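Laundry Room Safety Check, Vondlow House
Checked by Sekar Wijaya, Jul 18, 2021

Thank you all for clearing your baskets out of the hallway before I came through, it made the whole job so much more pleasant!

Dryer lint screens: OK. Both were clean when I pulled them. Please keep doing this after every load, even a small one (towels are the worst for lint, and my own are no better than yours).

Dryer vent hose, left machine: NEEDS WORK. The hose has a crush in it where the dryer was pushed back too far. Irfan Yeoh has a new length on order, and until he fits it please leave that machine switched off.

Washer hoses: OK. No bulges or drips. They were replaced in February and still look very good to me.

Water heater setting: OK at 121 degrees, just where we like it. 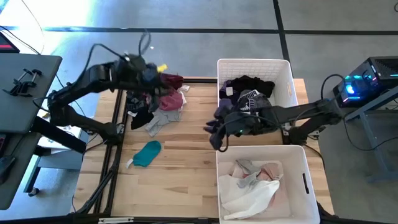
Pockets and sorting: COMMENT. I know I go on about this, but do please turn out every pocket before a wash. Wulan Kwok found a lighter in the drum last month, and I would hate to think of it going through a hot dryer instead.

Shelf load: OK. The label says 50 pounds and we are well under. Heavy detergent jugs go on the bottom, please, with the bleach kept apart from anything containing ammonia.

Floor drain: OK, though slow. I poured a bucket down and it did go, with a bit of grumbling.

Fire extinguisher: OK. Needle in the green, pin in place, tag signed.

Light over the sink: NEEDS WORK. It flickers when the door shuts. Herman Manurung will look at the fitting, so kindly don't try changing the tube yourselves.

Open items: 2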